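Rewatching Flakar with the good snacks

November 21, 2022

So I finished Flakar again last night. Second time through, all of it, and I have opinions, and my couch has a dent in it.

If you missed it when it first aired, Flakar is a slow family mystery set in a ferry town called Tokarz, where the oldest daughter comes home after her father's boat washes up without him. I watched it the first time in August, way too fast, three or four episodes a night with my phone in my hand, and I came away thinking it was fine. Pretty coats, lots of staring at water. Then a reader emailed me to say I'd missed the whole thing with the letters and I got annoyed enough to start over.
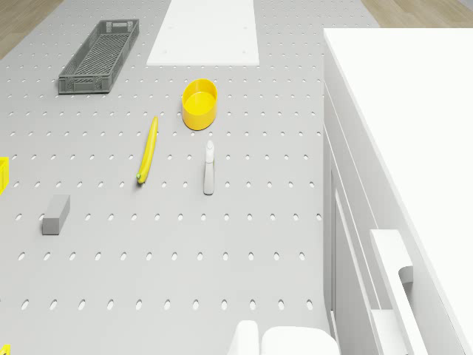
And okay, the letters! They're there from the pilot. The mother is folding one in the very first kitchen conversation and she puts it in her apron, and I swear I looked straight at it in August and saw nothing. By episode four she has stopped wearing the apron. The show never says a word about this. I had to pause and go walk around the apartment for a minute.

What I did differently this time was one episode a night, phone in the other room, lights off. I know that makes me sound like my dad. But this is a show that was made to be waited for, and Drureo dumping the whole season at once did it no favors at all. The ending of episode five needs a week of you being mad at it. 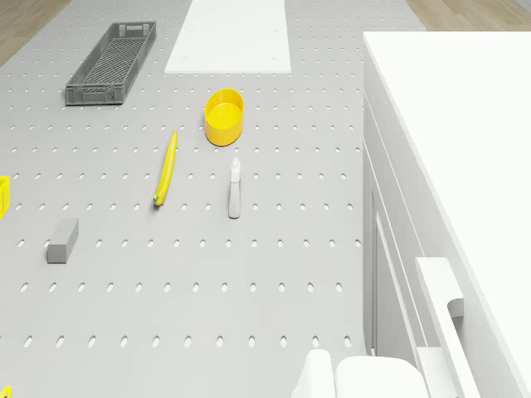
The middle stretch is still a problem, and I won't pretend otherwise. Episodes six and seven are mostly the brother and his court case, and he's the least interesting person in that house by a mile. You could lift both of them out and lose maybe two good scenes. It feels like the writers had a big surface to fill and everything got spaced out evenly, like the little oval holes in that gray pegboard, row after row, one sad look per hole. I folded a lot of laundry during episode seven (yes, the lights were on for that one, sue me).

Then eight happens and all is forgiven. The dinner! The aunt and the soup! I'm not spoiling it, but my notes for that episode are just the word "aunt" in capital letters.

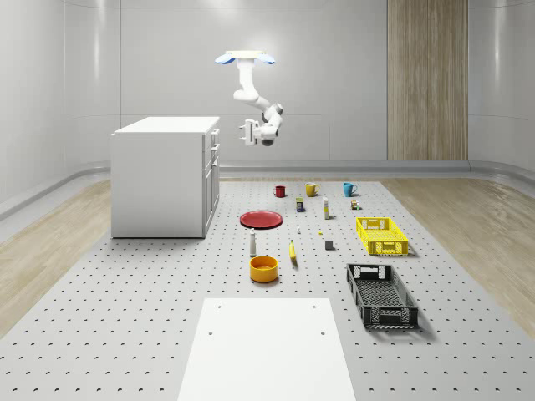
As for the finale, I've moved over to the other camp. I used to think he drowned. Now I think he got on the early ferry and the mother sold him the ticket, and I will be arguing this in the comments for as long as it takes. Look at her gloves in the last shot and then come talk to me.

Next up is Misik, which everybody keeps telling me is funnier. It has subtitles and a talking goat, so I'm in. One a night again, if I can stand it.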